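From: Khải Thái
To: Furkulley Bread List
Date: April 2021
Subject: Re: first proof in the cold kitchen

Charito Tagle wrote:
> My dough stays flat after the first night. The kitchen is
> cold in the morning. Is it the flour from Calimlim, or must
> I simply wait longer? Also, what bowl do you all use?

Dear Charito,

I do not think it is the flour. I have used the same one since November and it rises well, only slowly. In a cold room I wait 2 hours more than the recipe says, and I look at the dough and not at the clock.

For the bowl, I use stainless steel, a large one. 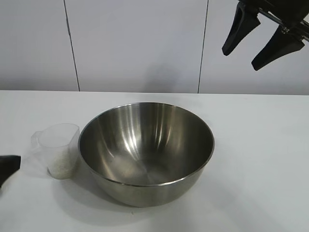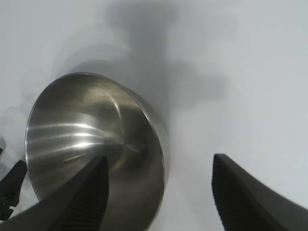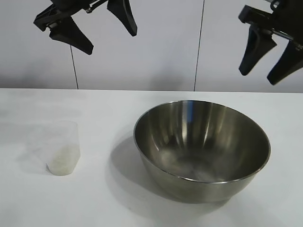
The steel mixing bowl, three times.

Please check also your starter. If you feed it only in the evening, it may be weak when you need it. I feed mine 3 times in the two days before baking – always with rye – and I keep it on the shelf above the fridge.

Wycliffe wrote here last winter that salt should go in late, after the first rest. I tried it both ways and could not taste a difference, but the dough was easier to fold. Remedios may know more, as she bakes for the Stultau market every week.

Please tell us how the next loaf is.

With kind regards,
Khải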